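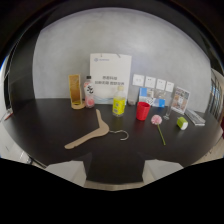
White paper bag and a clear bottle on the dark table, June.

Up early. Finished the throw-in tagging a little before lunch. The file now holds 1237 throws, all league and cup matches for Petivach, both teams tagged, duplicates from the two abandoned imports removed. I had expected to be done last week, but the second half of the season was logged with the old pitch zones and every throw from those matches had to be moved over by hand.

Definitions, so that I don't have to work them out again in August. A throw counts as kept if the throwing side has control of the ball seven seconds after it leaves the hands. If the ball goes out in that time and the same side gets another throw, it is kept, but flagged. A foul won counts as kept. A foul given away counts as lost. Control means one player with time to take a second touch, or a completed pass. Headers back and forth in midfield go down as contested until someone gets a foot on it, and if nobody has by seven seconds the throw is lost. Seija Partanen thinks that last rule is harsh on the long throwers. She may be right, but a contested ball is no use to us in our own third, where most of our problems are, and I would like one rule for the whole pitch.

The zones are now the same in every match: own third, middle third split at halfway, final third up to the line of the penalty area, and then the last stretch to the corner flag. Edus will only colour five zones without a paid add-on, so five it is.

Main result. In the middle of the pitch we are ordinary. In the final third we are slightly better than the teams we played, mostly from quick ones taken by whoever is nearest. In our own third we are poor on the left and fine on the right, and the gap is too large to put down to opponents. I split it by thrower, by scoreline, by which end we were kicking towards and by whether the pitch was grass or artificial. Scoreline makes a small difference. Surface makes almost none. The thrower makes some difference, though less than the left back's reputation would suggest.

What does make a difference is the time from the ball going dead to the throw being taken. On the right the ball is back in play quickly and the nearest midfielder is still facing the touchline. On the left we wait. The full back comes over, picks the ball up, looks down the line, looks inside, wipes it on his shirt and looks down the line again. By then the opposition have moved across and every short option has a marker behind him. He throws it long to the winger, who is the shortest player in the side and is standing with his back to goal. I watched the same throw so often this morning that I began to know where the marker would step.

6 of the goals we conceded came within a minute of a lost throw on that side. I would not hang too much on the number, as one was a deflection and another came after we had won the ball back and lost it again on halfway. It will still be the first thing anybody asks about, so it goes in the report with the caveats next to it and the clips attached.

Call with Kaj Thoroddsen at two. He wants something he can coach in a single session and has no interest in the seven-second rule or where it came from. Fair enough. We settled on the following, which I am writing down as agreed so that the report matches.

First, nearest player takes it, both sides, unless the ball is within reach of the box at the attacking end. The left back gives up his claim on throws in the middle third. Kaj will tell him.

Second, on the left in our own third the holding midfielder starts outside the full back's eyeline and arrives late across him, so that the return pass is played first time back to the thrower or to the centre half. At the moment he starts where he means to receive the ball and stands there. The centre half has to drop off far enough to be a real option. In the clips he is usually ten paces too high and level with the forward.

Third, the winger clears the line instead of coming to it. If his marker goes with him, the space down the side is open for the striker. If the marker stays, the winger is free for a switch, although I doubt we will have the nerve to play it.

Fourth, the goalkeeper calls for it. This was Kaj's addition. He says the keeper can see the whole side of the pitch and does nothing with the view. I pointed out that a throw to the keeper cannot be picked up and that he is not at his best with a ball bouncing towards his left foot. Kaj said that was what the session was for.

He also asked whether a long throw into the box is worth keeping. My answer was a cautious yes, on volume grounds. We took 90 of them and scored directly or from the second ball often enough that it compares reasonably with our corners, which were bad. The comparison may say more about the corners. The ones thrown flat to the near post produce most of the shots. The ones with height on them go to the keeper or over everyone. I suggested that the thrower stand further back and take a shorter run, as the flat ones in the clips nearly all come after a short run, but I haven't measured the run-ups and told him so. He wrote it down anyway.

Seija rang after that with questions about the spreadsheet. She has the physical data and wants to line up her time stamps with mine to see whether slow throws are simply tired throws. It is a sensible question and I should have thought of it. Her clock starts at the kick-off whistle and mine starts with the video, so there is an offset for every match, and the second half needs its own. She is going to work the offsets out from the first throw in each half, which both of us can identify. The cup tie at Drarka can't be matched as the video there starts after play has begun. We agreed to leave it out.

If she finds that the delay on the left grows in the last twenty minutes, the recommendation changes a bit, and I would sooner know before Kaj stands in front of the squad with a diagram. From memory the delay is there from the start. Memory is a poor guide after this many clips.

Then the opposition piece. Karaca will be in our division again and are the best side in the league at this by some distance, on my tagging. They do very little that is clever. The ball is thrown to feet or to the inside thigh, the receiver plays it back with one touch, and the thrower has already stepped onto the pitch to take it. They almost never throw down the line from their own third. When all the short options are marked, their number 9 comes a long way back, takes the ball on his chest and waits to be fouled, and referees oblige. I have cut a short reel of it, with our own left side straight after for comparison. I may take the comparison out. Kaj will like it, the players less so.

Problems with Edus today: the export drops the zone label if a clip has been trimmed after tagging. It took me a good hour to see why my totals didn't agree. The way round it is to trim first, then tag, or to export the tags before touching the clip length. I have reported it. Also the playlist order is lost when the reel is shared, so the clips now have a number at the start of their names. Ugly, but it survives the transfer.

Report is roughly half written. Sections on method and on the own-third throws are done. Still to do: the final-third table, the long throws, a diagram for the late-arriving midfielder (two positions, one arrow, no more than that – the last diagram had so many arrows that the captain asked which team was ours), and a short page on what I can't say from this data. That page is the one I would keep if everything else had to go. I have no record of where the free players were when a throw was slow, only where it went. Someone could have been open every time and the thrower never looked. Wide-angle footage exists for the home matches and I could check a sample of the left-side throws against it, perhaps one from each half.

Walked down to the ground at about six for some air. The goalmouth at the far end has been seeded and roped off, and the touchline on the left is worn bare for several yards just inside our own half – the full back's waiting spot, I suppose. I might mention it to Kaj.

Tomorrow: offsets from Seija if she has them, the wide-angle sample, the table. Ask for the missing Drarka minutes in case the home club kept their own copy. Back up the tag file before opening anything.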